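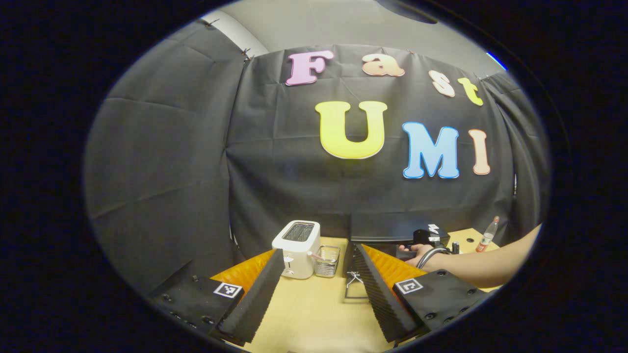 Foam lettering on black fabric, "Fast UMI"

Skaltoden Vertiport Working Group
Minutes of the meeting of February 27, 2024

Present: representatives of Skaltoden Airport, Flastska Air Shuttle, Eskola Electric Power and the Clevunell town planning office. The airport chaired and the planning office took notes. Apologies were received from the county fire marshal's office.

1. Minutes of the previous meeting
Approved with one correction. Under item 5, "landing fee" should read "parking fee."

2. Site selection
The airport reported on the two remaining sites. The north apron is closer to the passenger terminal but would need a new taxi lane. The former freight lot has road access already and fewer homes under the approach path. Flastska said it could operate from either one and prefers the freight lot. Clevunell noted that the freight lot is zoned for storage and would need a change of use. The group agreed to carry the freight lot forward as the preferred site and keep the north apron as a backup.

3. Charging and power supply
Eskola presented a first load estimate for 4 charging stands. The existing feeder can support two stands at full rate. A second transformer would be needed for the rest. Lead time for the transformer is not confirmed. Flastska asked whether slower overnight charging could be used in the first season. Eskola will run the numbers both ways.

4. Noise
Clevunell received 143 written comments on the draft flight paths. Most concern early morning departures. Flastska repeated its offer to hold departures until 7 a.m. The airport asked that this be put in the operating agreement and not left as a letter. Agreed. The eastern path will be redrawn to follow the highway as far as the river.

5. Passenger service
Flastska expects to carry around 4000 passengers in the first full year on the Skaltoden to Clevunell route. Baggage limits are still open. The airport will not require a separate security lane, but wants a covered walkway from the parking area.

6. Fire and rescue
Deferred to the next meeting.

7. Action items
Airport: survey of the freight lot, including drainage.
Eskola: revised load estimate and transformer quote.
Flastska: draft wording on departure hours.
Clevunell: change of use application, summary of comments for the town website.

8. Next meeting
In April, at the Clevunell planning office. Papers are due one week before.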